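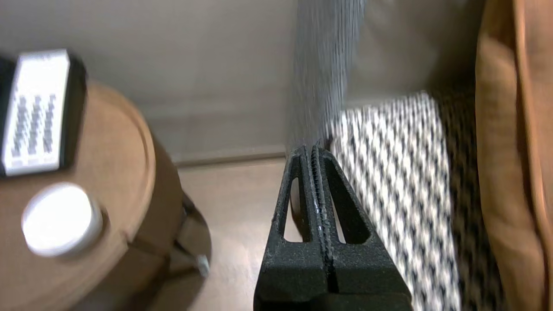 Do you need a real workshop to build a robot arm? A corner of a room you already live in will do, as long as you can leave the arm bolted down between sessions and keep people's fingers out of its way.

Chapter 4
Fingers First

I built my first gripper in the wrong order, and I'd like to save you the trouble. Back then I started with the shoulder, because the shoulder had the biggest motor and I wanted to see it swing. It took me until July to get as far as the wrist, and when I finally had something to hang on the end of it, the thing weighed so much that the elbow sagged like a wet towel. So in this book we do the hand now, in Chapter 4, before you've cut a single piece of the upper arm. You'll weigh the finished hand on a kitchen scale, write the number inside the back cover, and every motor you choose after that gets picked to suit it.

The hand we're making has two parallel fingers. I know, I know, you wanted five! (So did everybody in the evening group at the Hastport shed, and we had a long argument about thumbs.) Two fingers that slide straight toward each other will pick up a lid, a remote, a pencil, a sock and most of what's lying on your furniture right now, and you only need one motor to drive them.

Look at the fingers in the picture at the head of the chapter. There's a long triangular hole near the tip of each one, and that's the feature I get the most letters about. People print the fingers solid, figuring solid means strong. Mine were solid too, for a whole winter. The trouble is that a finger is out at the far end of everything, where each bit of plastic costs you the most, and the middle of a flat finger isn't carrying much of the load anyway. Take the middle out and leave the edges. You'll save print time as well, which matters if you share a printer the way we do, with a sign-up sheet and a certain amount of glaring.

Then there are the little teeth along the inside edges. I tried rubber tape there, I tried hot glue, I tried the fingers cut from a dish glove (don't). Teeth printed right into the finger have lasted the longest for me. Keep them small. Big teeth look ferocious and hold onto almost nothing, because a smooth object ends up touching only a couple of points.

Madhu Nigam drew the version of the finger that we use in this chapter, and she is much fussier than I am about the gap. Her rule is that with the hand closed and nothing in it, you should be able to slip a sheet of paper between the fingers from top to bottom without it catching. If it catches at the tips only, your fingers are leaning in. If it catches at the base, you've got a blob of plastic on the slider, and a minute with a file will fix it. I used to skip this check. Then I spent an entire Saturday blaming my code for a hand that kept dropping bottle caps, and Madhu came by, slid in a piece of paper, and went to make herself tea.

A word on where you practice. My build notes for this chapter start on Thu 2 April, and the first line just says "round table, low, by the couch." Low furniture is great for early testing! A dropped object doesn't fall far, and you can sit down while you work, which your back will thank you for. Clear a circle as wide as the arm can reach plus a forearm's length, and put the power switch outside that circle. Please do that last part even if you skip everything else I say.

Speed is the other thing. Once the hand is on an arm, you'll want to whip it around, and you should wait. Our Kestlow motor board takes a speed setting from 0 to 2,000, and I keep mine at 29 for the first run of anything new. It's painfully slow. It also gives you time to notice a wire tightening around the wrist before it snaps, and I have snapped 13 of them, so I speak with some authority.

Before you go on to Section 4.1, gather these up:

Two printed fingers, a left and a right (they're mirror images, so check before you print two lefts)
The slider block and its cover
One small motor with its horn and screw
A flat file and a sheet of ordinary paper
A kitchen scale
Three light objects you don't mind dropping

If you're working from the Munura kit, the fingers and the slider come in the same bag, and the screws are taped inside the lid of the box. Section 4.1 starts with the slider block, so have the file handy and leave the motor in its packet for now.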